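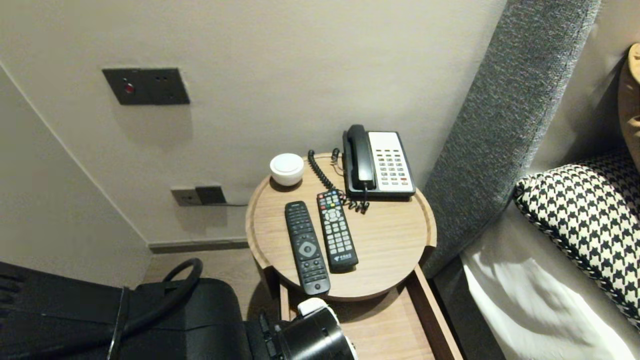
The gripper at the nightstand drawer, with the phone and both remotes on top.

Questions people ask me about the bedroom recordings

I look after the bedroom part of Jatent, our collection of household examples for a learning system, and I get a lot of the same emails. So I'm putting my answers in one place.

What counts as one example?

One try at one small job, start to finish. Opening a drawer is an example. Opening it, putting a remote inside and closing it again is a longer one, and we label it in three pieces so it can be used either way.

How many do you have?

We passed 2000 for bedrooms in June, and I'm hoping for 3000 before we switch to kitchens. Drawers alone make up 800 of those, which sounds like a crazy amount of drawers (it is!), but they're all a bit different and some of them stick.

Who drives the robot?

Mostly me and Jaime Pacheco. Spyros Halilović takes the evening sessions and he's much smoother than I am on anything with a handle. We like having different people at the controls. If every example came from me, the system would pick up my habit of stopping to think halfway through a pull.

Do you tidy up first?

Nope. Phones stay plugged in, cords stay curly, remotes stay wherever the last person dropped them. I do check for glasses of water – I learned that one in Tullness and would like never to talk about it again.

Why does a round nightstand get its own label?

The edge curves away under the drawer front, and people line up their approach differently than they do on a square one. Lourenço Morais asked for the label when he was sorting clips and kept finding two styles of pull mixed together. Took me an afternoon to go back and fix the old ones.

What do you do with bad tries?

Keep them, with a "missed" or "dropped" tag. I only throw out a recording if the camera stream has gaps or somebody walked through and bumped the arm. Please don't delete your own misses before you send them in! I'd much rather look at them first.

How long is a session?

Plan on 200 tries, with a break in the middle. Past that my hands get lazy and the pulls get jerky, and Cristóvão Rebelo can spot it from the plots right away.

Can I get the bedroom set?

If you're already on the project, yes, it's in the shared folder under Mota. Read the notes file before you load anything, as the older clips use different names for the drawer positions. I'm still renaming those.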